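Raltum hand-held gripper: four months of squeezing things
Reviewed by Polyxeni Konstantinidis, 14 Jul 2019
Verdict: buy two, and some wrist rest

We bought our first Raltum in March, after Kinga Vass worked out what we were spending on teleoperation and went a bit quiet. The idea is simple enough. You hold the gripper, you do the chore, and the recording goes off to train a policy that will one day do the chore badly on its own.

Setup took me a morning. The manual is a folded sheet with one good diagram and a paragraph on calibration that I suspect was translated twice. Ignore step four until you've done step six. Once it's calibrated it stays calibrated, unless you drop it, and you will drop it.

The grip itself is the best part. The padded fingers give a little when they meet something, so cups and bottles come up without the death-clutch you get from hard jaws. Thin flat things are another matter. I spent most of an afternoon failing to pick up a bank card, and I'd rather not have those recordings played at my leaving do.

It is also big. You don't so much hold it as accompany it. After an hour my forearm had opinions, and Tamara Zamfir, who climbs at weekends, lasted only slightly longer. We now swap every 25 minutes and the demonstrations have become noticeably less sulky towards the end.

As for numbers, we have logged 2347 demonstrations and thrown out 364. Most of those were my fault: hesitating halfway, changing my mind, putting the thing back where it came from. A learning system will copy hesitation beautifully. Ours once hovered over a mug for so long that Yufang Xie went and made tea in a different one.

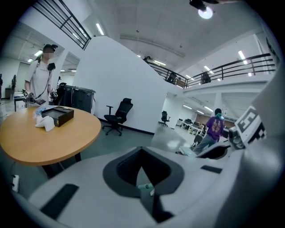

The Skustiteo software that comes with it is fine for recording and dreadful for everything else. Sorting takes go by file time only, there's no way to tag a failure while your hands are full, and exporting a big batch means leaving it overnight and being polite to it. Magdolna Barta wrote us a small script in the end. I'd want that fixed before paying for the yearly licence.

Good: gentle grip, holds its calibration, easy to teach a newcomer.
Less good: bulk, the manual, the export, flat objects generally.

Would I buy it again? Yes, and we have. The second one arrived last week with the same manual.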